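Section 4: Set-up and care of the pole assembly cell

Trorkoscombe bench cell, two-arm configuration
Revision issued 14/07/2026. Replaces the April revision in full.

4.1 Scope

This section covers preparation of the work surface, jogging the arms to the start position, setting the grip on the workpiece, and routine inspection of the wrists and cables. It applies to cells running the Linix controller with grippers fitted at both wrists. For controller installation and network settings, refer to Section 2. Calibration of the head camera is in Section 7.

The workpiece used throughout is a white plastic base frame with threaded corner sockets and separate push-and-turn poles.

CAUTION: The arms may move without warning while the controller is in AUTO. Select HOLD and confirm the amber lamp before reaching over the table.

4.2 Preparing the table

1. Lay the black cloth over the table. Creases are acceptable. Tuck any fold that would lift the base frame off the surface.

2. Place the base frame on the left half of the table with its sockets facing up. Inspect each socket thread for swarf or moulding flash and clear it with a dry nylon brush. Do not use lubricant.

3. Place the loose poles on the right, outside the sweep of the right forearm.

NOTE: If the fabric sheet is already in the base frame, press it down clear of the sockets. Fabric caught in a thread will trip the torque limit before the pole is seated.

4.3 Setting the grip

4. Select HOLD, then jog the left arm until its fingers straddle the upper rim of the base frame. Close the gripper at the low force setting. The left arm holds the frame and takes no part in turning the pole.

5. Start the pole in its socket by hand and jog the right arm until the clamp sits just above the threaded ring. A clamp set too high will flex the pole and give a false torque reading. Compare the position of both grippers with the view from the head camera.

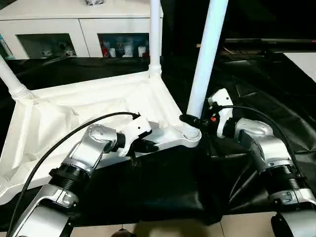 6. Check the cable at the top of each gripper. Each one must run in an open curve with enough slack for full wrist travel. Re-dress any cable that pulls tight or crosses the fingers.

7. Save the two arm positions under a new name. Do not overwrite the factory positions – they are needed for recovery after a collision stop.

4.4 Trial cycle

Run the first cycle at reduced speed with one hand on the enable switch. Watch the angle of the pole as well as the clamp. A pole may enter its socket at a lean, and the right arm has to follow that line while it turns or pushes. If the base frame creeps across the cloth, stop and raise the left grip force by one increment.
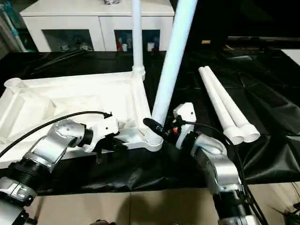 Photo: Maricruz Alvarado / Trorkoscombe

If the right clamp slips on the pole:

– Select HOLD and open the right gripper.
– Wipe the clamp pads with a lint-free cloth.
– Inspect the pads for glazing. Replace them as a pair, never singly.
– Re-seat the clamp and repeat the trial cycle from the start.

If the pole cross-threads, release the left gripper last. Back the pole out by hand. Do not reverse the wrist under power, as the centre of rotation will no longer match the socket.

4.5 Routine care

Every 1000 cycles, or sooner if the cell has had a collision stop:

– Check the gripper mounting screws for movement against the paint witness marks.
– Wipe down the ribbed joint rings. Use no solvent.
– Flex each gripper cable gently at the connector and watch the Linix status page for dropouts.
– Test the grip force on both sides and enter the values in the cell log.

CAUTION: Isolate power at the wall before disconnecting a gripper cable. The wrist connector stays live in HOLD.

Spare clamp pads are stocked under the Fustis part list, Appendix B. Send service enquiries and copies of the cell log to Faizal Yusof, Cell Maintenance.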